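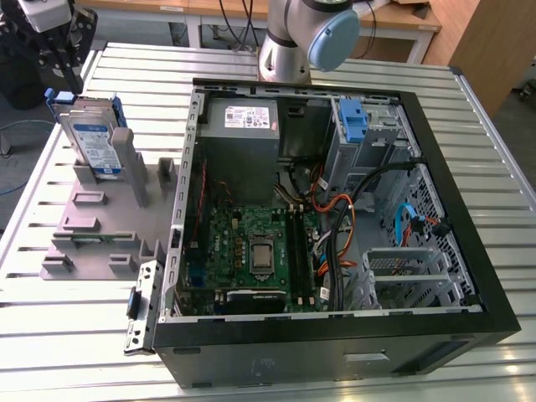
1/ Why I quit buying new computers (a thread, sorry in advance, I've had coffee)

2/ So my old machine took 90 seconds to open a spreadsheet and I did what I always do, which is open a bunch of shopping tabs and get mad at prices. Then my neighbor Mimoza Pavlović told me to go look at the office surplus place on Wundberg Street first.

3/ Reader, I went. It's called Lerkico and it's basically a garage with shelves. Old office desktops, the plain kind every dentist had at the front desk. Mine was 80 bucks with a keyboard thrown in!!

4/ Things I'd check before paying: does it turn on in front of you, does it get to the startup screen, how much memory is in it, and is there a drive at all. A lot of offices pull the drives before they sell, so ask.

5/ Also look at the ports on the back. Older ones may only give you that blue VGA plug, and if your monitor is newer you'll want an adapter. I did not think of this. I made a second trip.

6/ Total with the adapter and a used solid state drive came to 123. My sister spent way more than that on a laptop in September and hers has a hinge that creaks, just saying.

7/ Somebody's going to ask about security so yes, wipe whatever is on there and put on something that still gets updates. I went with Linux. It took me an evening and one phone call to Mimoza, who was eating dinner and very patient about it.

8/ What I don't use it for: games, video editing, anything with the word "render" in it. What I do use it for: email, taxes, recipes, the school portal, way too much solitaire.

9/ It's louder than I'd like. I blew the dust out and that helped some - the fan still gets going when I have 30 tabs open, but that's kind of on me.

10/ If you're near Ristia there's another surplus shop out there, Kovačević, that I haven't tried yet. Bigger selection, people say, but cash only. If you've been, tell me if the monitors are any good. I need one for my kid's desk.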